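Kennedy Office Opens Applications for Clerk and Records Trainees

July
By the Kasness Staffing Desk

KENNEDY — Kasness is very happy to share that applications are now open for 83 clerk and records trainee positions at its Kennedy and Kanel offices. We had 276 applicants in the last round, and it was a real pleasure to read through their letters — even the ones that ran on as long as ours do.

Applicants need a high school diploma or its equivalent and at least 2 years of office, store or front desk experience. A typing test and a short written exercise will be given at the office you choose on your form. Please bring a photo ID and the printed admission slip.
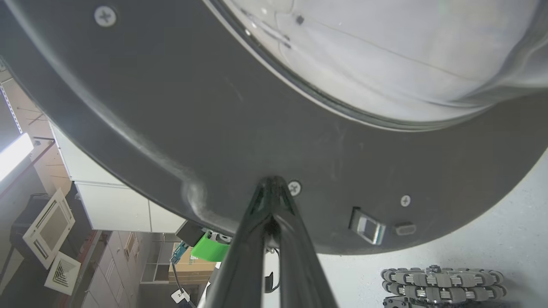 Page 2

Forms can be filled out online through Flurkolard, our application system, or picked up in person at either front desk, where the staff will gladly go over them with you. Paper forms must reach us by 5 p.m. on the last Thursday of the month, and online forms close at the same hour. There is no fee to apply.

Trainees are paid from their first day and move to a regular clerk's post after passing the final review. If you applied before and weren't selected, please do try again — we would love to hear from you.

Contact: Kasness Staffing Desk, Kennedy office, extension 262 | © Kasness. All rights reserved. | Back to top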